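Household Help Exchange
Laundry and Utility Rooms
Reading time: 3 minutes

Shared machine: who is responsible for dye transfer, and how should a notice be worded?

Mirjam Dekker

I have been asked to draft the laundry room rules for a residents' association of 54 flats. The present notice was written when each household had a fixed washing slot. We now use open booking through the Kemby system, and complaints have risen. The most frequent concerns a wash which comes out pink after an earlier user has left a coloured item in the drum. One resident has asked the association to pay for a set of bed linen. May the rules place the duty of checking the drum on the person starting the wash, and what wording is advisable? I should also welcome views on the length of the booking slots, at present 3 hours.

Rupert Nägeli

The association may certainly set out such a duty, provided that the rules are given to every household and displayed in the room. I would advise against any promise of payment for damaged laundry. We adopted the following text in our own building, and it has served well.

1. Users shall check the drum and the fold of the rubber seal before loading. Red and other strongly coloured items are to be washed separately from whites.

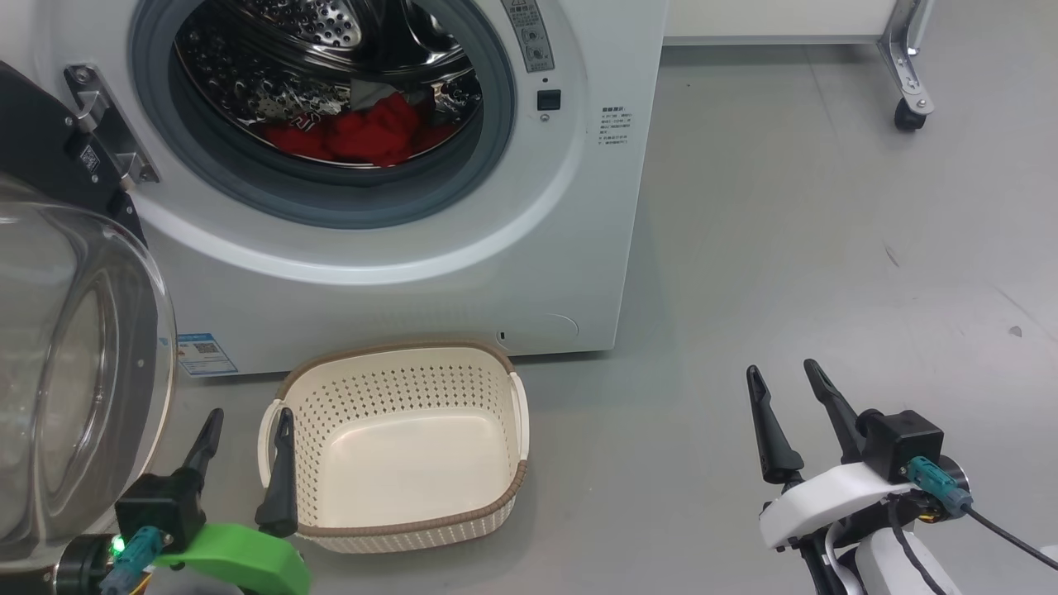 2. Users shall remove all laundry by the end of the booked slot. Laundry left behind may be taken out by the next user and placed in a basket.

3. The association accepts no liability for shrinkage, loss of colour or dye transfer.

On the question of slots, a full cotton programme with drying seldom fits into two hours. I would leave the present length unchanged and permit one booking per household per day. Late cancellations should be dealt with by a reminder in the first instance. A fine is difficult to collect and tends to generate more correspondence than it is worth.

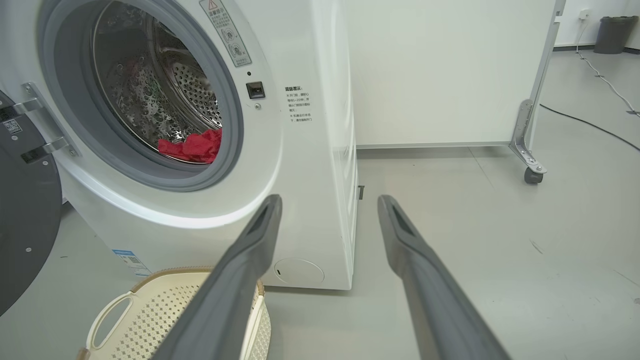 The rules should also state the hours of use. Ours end at 9 p.m., with the room locked thereafter. Please have the text approved at a general meeting before it is displayed – a notice put up by one member alone is easily disputed.

Gion Moser

Agree with the above. Ask for a copy of the linen receipt before replying to the resident.

Clémence Charpentier

With regard to rule 2, the word "basket" should be made more precise. Our association provides its own baskets and does not permit private ones to be stored in the room. Before this was written down, there were repeated disputes over ownership.
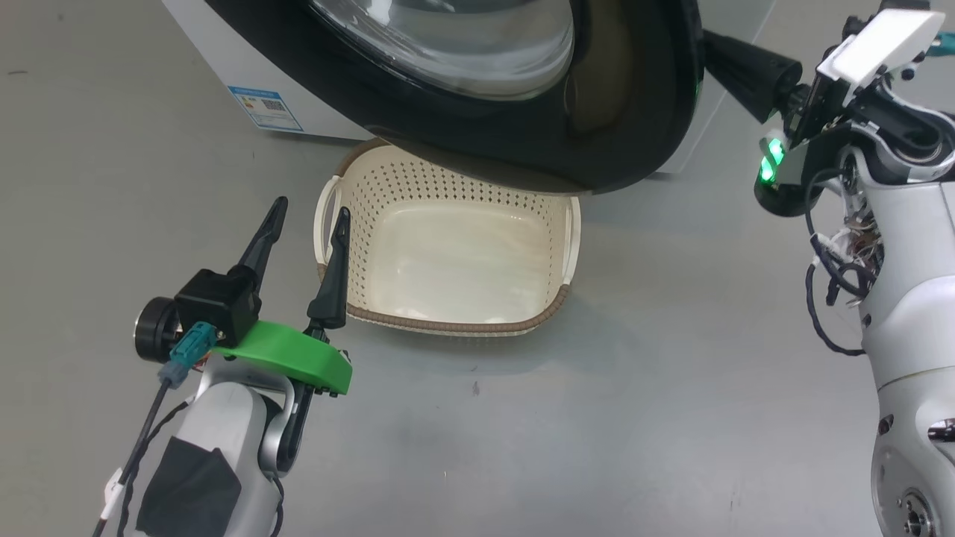 Laundry basket at the front of the machine.

I would also add a sentence on pockets, as coins and hairpins were the cause of our last repair, for which Gruber charged us 875 francs.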